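4.2 Setting Up a Care Profile for Dark Cottons

The Fernerier washer stores up to 20 care profiles. A profile keeps the water level, spin speed and rinse count together, so you can start a load with one press. Set up the profile before you load the drum.

1. Turn the dial to Profiles and press OK.

2. Choose New, then Cotton, then Dark.

3. Set the temperature to Cold.

4. Read the care label on each item. If any label gives a lower limit than the profile, use the lower limit.
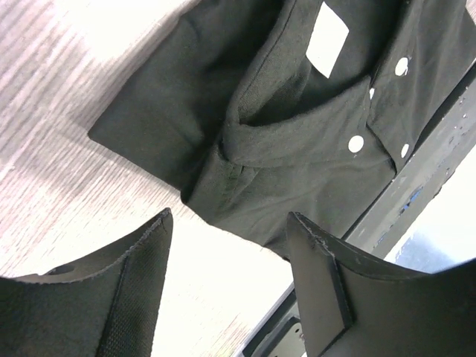 5. Set Rinse to 2. Use 3 if you wash with powder.

6. Set the spin speed. The default is 3000 on the display scale, and the highest setting is 4000.

Caution: Do not use the highest setting for knits – it can pull collars and cuffs out of shape.

7. Press and hold Save until the light stops blinking. 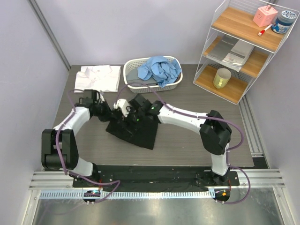
8. Enter a name of up to eight letters. Names can be changed later under Profiles, Edit.

Note: If the display shows code 3194, the profile memory is full. Delete a profile you no longer use and repeat step 7.

Note: Profiles saved before the October update do not include a rinse count. Open each one, set Rinse and save again.

Wash new dark items on their own the first time. Turn them inside out and close any buttons or zippers.

Section revised Feb 15, 2023, by Gun-woo Son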